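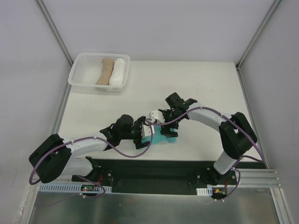
Vevalwood Residents' Laundry and Linen Group
Minutes of the May meeting, held in the ground floor sewing room

Chair: Precious Tolentino
Present: 11 residents, plus the building manager
Apologies: received from two residents of the Samonte wing

The meeting opened at 7 p.m.

1. Minutes of the last meeting

Accepted with one correction. The drying room key is kept at the front desk, and the line saying it hangs in the mail room was struck out.

2. Matters arising

The building manager reported that the dryer on the second floor has a new door seal. The sticking drawer under the folding counter has been planed down and now shuts. The lint bin is still without a lid and one will be ordered.

Rotby has confirmed that it will keep delivering detergent every other month at the present price. The next delivery is to be left inside the side entrance, as the last one sat out in the rain and two boxes had to be thrown away.

3. Folding and rolling

The chair went over the method for the shared linen shelves again, as the shelves were in poor order when she checked them. The method agreed last year stands:

Socks and small cloths are rolled and placed in a basket side by side, in a single layer.
Larger pieces are laid out flat on the table, smoothed from the middle outward, and folded in half twice.
Pieces with a seam are folded along the seam where possible.
Anything still damp goes back to the drying room and is not put in a basket.

One member asked if rolling could be dropped for the small cloths, as flat stacks take less time. There was some discussion. Flat stacks had been tried in the winter and fell over each time someone pulled a cloth from the bottom. It was agreed to keep rolling – the member asked that her objection be noted, and it is noted here.

4. Baskets

The group has 15 baskets on its list. Four could not be found at the last check. Members are asked to look in their closets and return any they have. Baskets with open sides are preferred for the shelves, as air can get through to the contents. Solid tubs may be used for carrying but should not be left on the shelves.

A motion to buy replacements from Broltard, at a total cost of $122 including delivery, was put and seconded. It was carried with one vote against. The order will wait until the end of the month in case the missing ones turn up.

5. Mesh and sports fabrics

The chair said that several mesh items had come out of the machines with pulled threads. She asked that they be washed in a net bag on the gentle cycle, with zippers closed on anything else in the load. They should be dried on the line. When folding them, take hold at a hem or seam and lift. Pulling at the middle of the cloth stretches it. 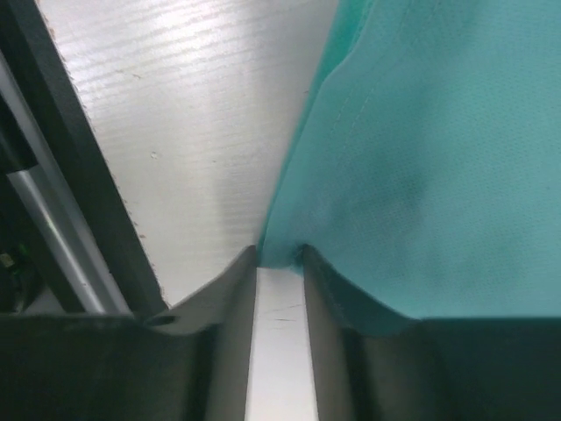 Can mesh fabric go in the same basket as the socks?

It can, as long as it is dry and folded first and is laid on top of the rolls. Mesh left underneath tends to crease, and it may catch on the basket if it is pushed against the side.

It was agreed to add this to the notice by the folding counter. The present notice has faded and will be reprinted in larger type.

6. Unclaimed items

Items left for more than two weeks are now kept on the bottom shelf of the linen closet. There are towels, a fitted sheet and a good number of single socks. The single socks will be set out on the counter for one week, then cut up for dust cloths. The fitted sheet will go to the animal shelter if no one asks for it.

7. Hours

A request to open the laundry at 6 a.m. was turned down on account of the noise in the apartments above. Opening stays at 7 a.m. The closing time was not discussed.

8. Any other business

The iron trips the circuit when the kettle is on. Please use one at a time until the electrician has been.

A resident offered a spare ironing board cover, which was accepted with thanks.

The meeting closed at 8:20 p.m. The next meeting will be in the same room, at the same time, with the basket order first on the agenda.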